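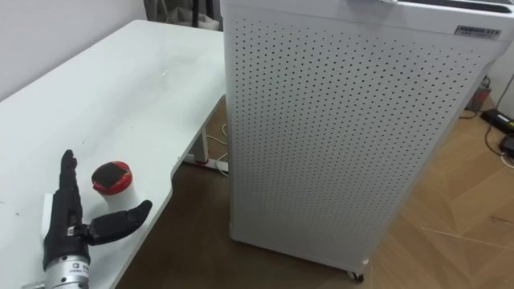

Lasuvico Publishes Grasp Study, Says Its Own Earlier Success Rate Was Too High

Retest of the Studby method puts the score well below the figure given last year

Lasuvico today released the results of a retest of Studby, its method for teaching a robotic hand to pick up small household objects from a desktop. The new report lowers the company's own headline number and advises against using the method in unattended work.

Studby trains a hand on short recordings of a person guiding it toward an object. The method then picks a thumb position before the fingers close. Last year Lasuvico reported that this "thumb first" approach succeeded in 94 percent of trials. The retest, completed in May, covered 1269 attempts with 21 objects and found a rate of 71 percent.

"We would have liked a better number, and we had one, and it was wrong," said Donal Tierney, who led the retest. "The first study counted a grasp as good if the object left the table. We now ask the hand to hold it for 20 seconds. A lot of good grasps stopped being good."

The retest also looked at a claim the company had repeated in talks and sales material, that Studby needs very little training data. Performance kept rising until the training set reached 400 recordings, several times the amount Lasuvico had suggested was enough. Tierney said he doubts the curve has leveled off even there. "I've read plenty of papers that stop collecting at the point where the graph looks nice. I think ours was one of them."

Small upright containers remain the hardest class. A cup or a lidded tub standing close to the hand leaves little room for the thumb to travel, and an early touch can tip the object before the fingers arrive.
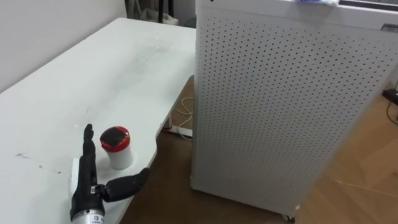
What the retest does not show

All trials were run indoors with one model of hand. The report makes no claim about other hands, moving objects or crowded shelves. It also does not establish that choosing the thumb position first is the reason the method works when it does work. A simpler method called Jonier, which closes all the digits together, came within four points of Studby on the same objects. Lasuvico says that gap is too small to build a product decision on.

The report lists failed attempts by object and by type of failure. Slips during the hold period were the most common, followed by missed contact. Attempts that were stopped by the operator are counted as failures; the earlier study left them out.

Availability

The full report, the trial logs and the scoring rules can be requested from Lasuvico at no charge. A second retest, to be run by staff at the company's Tomoana site who had no part in developing Studby, is planned. No date has been set, and Lasuvico will not quote a success rate for Studby in sales material until that work is finished.

About Lasuvico

Lasuvico develops and tests control software for robotic hands.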